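Handheld gripper demonstration

Handheld gripper demonstration is a way of gathering examples for a learning system, in which a person carries a gripper around by hand and does ordinary chores with it while a camera on the tool records the work. The recordings are later used to teach a robot arm fitted with the same kind of fingers. The method is well liked for household tasks, and for folding and tidying clothes above all, as it lets people gather examples in the rooms where such chores really get done, with all the rugs, cushions and odd corners that come with them.

Background

Earlier collections were mostly made by steering a robot arm from a distance, which gave very exact records but was slow going and kept everyone tied to the one room where the arm was bolted down. A handheld tool weighs little, fits in a backpack and can be learned in an afternoon, so a good many more homes can be reached. The price is that the person's arm can bend and hurry in ways a robot's arm cannot, and some examples have to be set aside for that reason.
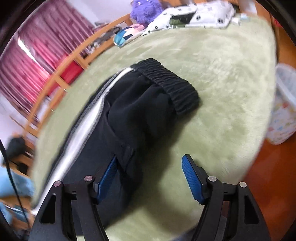 Clothing is among the harder subjects. A mug keeps its shape when it is picked up, but a pair of pants slumps, twists and hides its own edges, and no two folds come out quite alike. Dark cloth brings a further difficulty, for its creases show up poorly on camera. Collectors are usually taught to close the fingers on a thick part such as a waistband or a seam, to move at a calm and even pace, and to let go fully before reaching for the next fold.

The Storby collection

One of the better known sets of this kind is the Storby collection, put together by the small firm Gakico. It holds 2,389 examples, of which 687 deal with clothing, and the rest cover dishes, toys, bedding and the many small things that gather on floors. Each collector was asked to work in at least 4 different spots in the home and to leave the room as it was. Work began in June, and the first 300 examples were thrown out and made again after the finger pads were changed for a grippier kind.

Checking and labeling

Examples are looked over before they are used. In the Storby collection this was done with Kurian, a viewing program that plays each recording beside a trace of how wide the fingers were open. Checkers trim the idle moments at either end, write a short plain sentence saying what was done, and mark any slip or second try. Slips are often kept on purpose, as a system that has only ever seen tidy work tends to get stuck when a sleeve falls.

See also

Clakeck (gripper)
Cloth folding by robot
Learning from demonstration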